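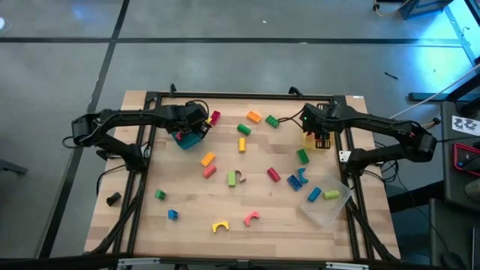
4.2 Blends, borrowings and the trouble with teal

We come now to the part of the Remow recordings that we most looked forward to transcribing, the talk about colours that sit between the easy ones. Red, black and white give speakers in both towns very little trouble. Ask for a word for something between blue and green, though, and the talk opens up at once: people pause, laugh, try out a word, take it back, and bring in leaves, bus seats, school jumpers and a grandmother's front door. The 66 speakers gave us 1002 usable answers for the in-between shades, and the variety in them is a delight.

The pieces in Figure 3 fall across the range we have in mind. Few speakers of English would argue about calling the brick green. Teal, the colour of the block held in the left gripper, is a much younger colour word, taken from the duck, and plenty of fluent speakers never use it. Salmon pink, as on the cylinder, is built in a different way again, with a basic word at the end and a fish in front to narrow it down.

Speakers in Baltura lean heavily on that last pattern. They take a plain colour word and hang something familiar on the front of it, and they do so with great freedom (one older man offered "Sunday-tablecloth green" and was pleased enough to use it again later in the same recording). In Pumutham the same shades are more often handled with a small ending, close to English "-ish", which can be doubled when the speaker is less sure.
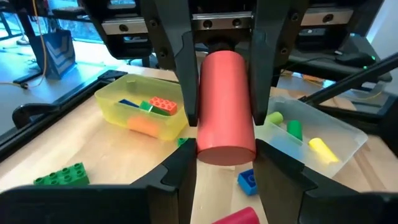

The doubled ending deserves a closer look. Earlier descriptions treat it as a mark of weak colour, so that a doubled pink should be paler than a single one. Our recordings don't bear this out. Speakers doubled the ending for strong, deep shades too, so long as the shade lay far from the best example of the plain word. A dark, brownish pink drew doubled forms just as readily as a washed-out one. What the doubling tracks, we think, is distance from the middle of the category, in whatever direction that distance happens to run, and it was a thrill to see this hold for the youngest speakers as well as the oldest.

Borrowed words behave differently. A borrowed word for teal turns up in both towns, nearly always bare, with neither a describing noun nor an ending. Speakers seem to treat it as exact already. The Sikder word list, which we used to check older usage, has no entry for it at all.
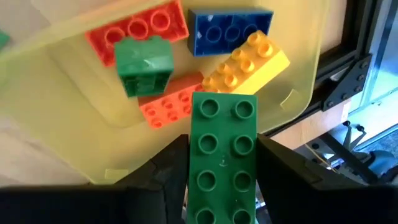 Phúc Mạch, commenting on an earlier draft, objected that a bare borrowing need not be an exact one, and that the speakers may simply not yet feel free to add endings to a foreign word. This is a fair point, and a testable one. If it is right, older borrowings should take the ending more easily than recent ones, whatever their meaning. The word for orange, which came in long before, does take it, and so does the word for purple. We have too few borrowings of middling age to settle the matter here, and return to it in Section 5 with the kinship terms.

Figure 3. Toy pieces in teal, salmon pink and green.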